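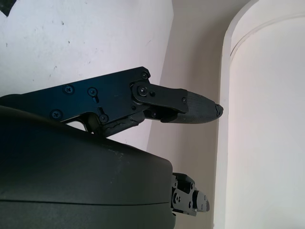
A two-fingered gripper up close, with wear showing at the tip of one rubber pad.

Opinion | Home & Work
Aug 6, 2025
By Siriporn Sriwong

I have been asked all summer whether a robot can do the housework yet. My answer is no, and the reason is mostly in the hands.

Look at the fingertip. The pad has a crosshatched texture for grip, and at the very end it is chipped and a little frayed. A person's fingertip heals. A pad has to be ordered and screwed on, and someone in the house has to notice it needs changing.

In July I spent 3 days at Nodska's workshop in Diltbridge watching an arm fold dish towels. It managed 41 towels on the best day. My mother does that many before lunch and answers the phone while she does it. When a towel slid under the table, the arm went on folding air until a technician stopped it.

Shop floors are a better bet. At Brirnar, a packing firm across the river, the boxes are all one size and arrive in the same spot. A machine there has worked nights for 9 months, and the people I spoke to like having it. Kitchens don't work that way. Cups get left on the stairs, and wet spoons end up under plates.

I would pay for a machine that could empty a dishwasher without supervision. I would not pay for one I had to stand next to. Ask me again in a few years, and bring a sink full of dishes.

10 comments | Share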